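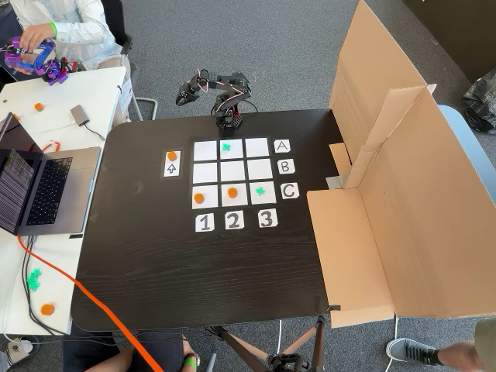

The small arm at its board, with lettered and numbered cards along the sides of the grid.

February

We use cookies to remember your settings and to count visits. By continuing to read you agree to their use. Manage cookies

Researchers at Furkia have reported results from a method that lets a low-cost robot arm place game pieces on a named square without being retrained for each square. The method, called Moura, was tested on a tic-tac-toe board at the group's site in Idville. In 620 placement attempts the arm put the piece on the correct square 588 times.

The task is simple to state. The arm receives a square by its label, such as B2, together with a piece colour. It must pick up a piece of that colour, move it over the board and release it inside the named square. An attempt counts as correct if the piece comes to rest with no part of it touching a neighbouring card. Pieces that land upright but over a line are scored as failures.

Most small arms trained by demonstration learn each target as a separate motion. A person guides the arm to a square many times, and the controller learns to repeat the path. This works until the board is moved. If the mat shifts by a few centimetres, or is turned, the learned paths no longer end where they should.

Moura splits the job into two stages. The first stage reads the label cards next to the grid and works out where each square lies relative to the arm. The second stage produces the motion, and it is given only the position of the target and the position of the piece. The two stages are trained separately. According to Gerd Albers, who leads the work, the motion stage was trained on around 100 demonstrations and was not changed once testing began.

"The motion model has no idea it is playing a game," Albers said. "It gets two points on a table. Everything to do with rows and columns is settled before it starts."

The group chose tic-tac-toe for its pieces as much as for its board. The crosses and the round pieces have to be gripped differently. A cross can be held across one bar or at the centre, and the grip affects how it turns on release. The round pieces are easier to centre, but the grip has to be square to the piece or it tips as the fingers open.
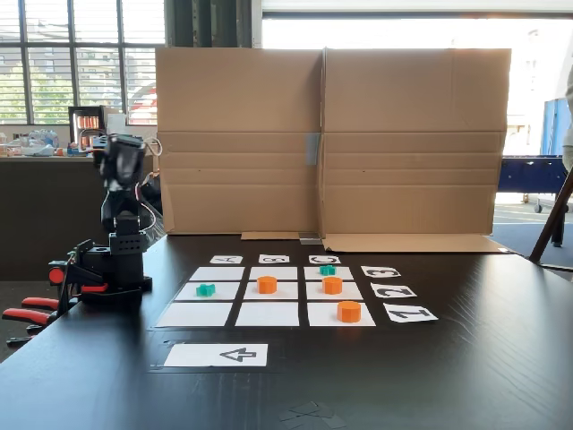
Timo Hamann

Because the labels are separate cards, the board can be presented to the arm from different sides. The letters may then run across the far edge of the grid with the numbers up one side, and the printed characters may appear sideways or upside down from a given viewpoint. The first stage was trained on cards in all orientations, and the paper reports no clear drop in accuracy when characters were inverted.

The board was set in 3 orientations during the trials. Between runs it was also shifted by hand, and the arm's base was unclamped and refitted. No calibration pattern was used after refitting. The system relied on the cards alone to recover the layout.

Errors were not spread evenly. The squares farthest from the base gave the most trouble – the arm is close to full reach there and sags slightly under its own weight, so pieces tended to land short. A second group of errors came from crowded boards, where an open finger brushed a piece already in place. The label-reading stage was responsible for few of the failures. In most of those, a card had been partly covered by the arm itself when the reading was taken.

The authors list several limits. Lighting was daylight plus room lights and was not controlled, but the trials were all run in the same room. Only one grid size was tried. The arm does not check its work after release, so a piece that rolls or tips stays where it is and the next move goes ahead. Attempts in which the arm stopped on a motor fault before reaching a piece were repeated and are not part of the total.

Speed was not a goal. Albers said the arm was run slowly to limit vibration in the upper links, and that a faster setting would need either a stiffer arm or a short pause above the square before release. The group has tried the pause and found it helps with the crosses, but those runs are not in the paper.

The work is part of Geria, a wider project at Furkia on small arms for shared tables. The next tests will use a larger grid and will add a check after each placement, so that the arm can pick a piece up again if it has landed over a line.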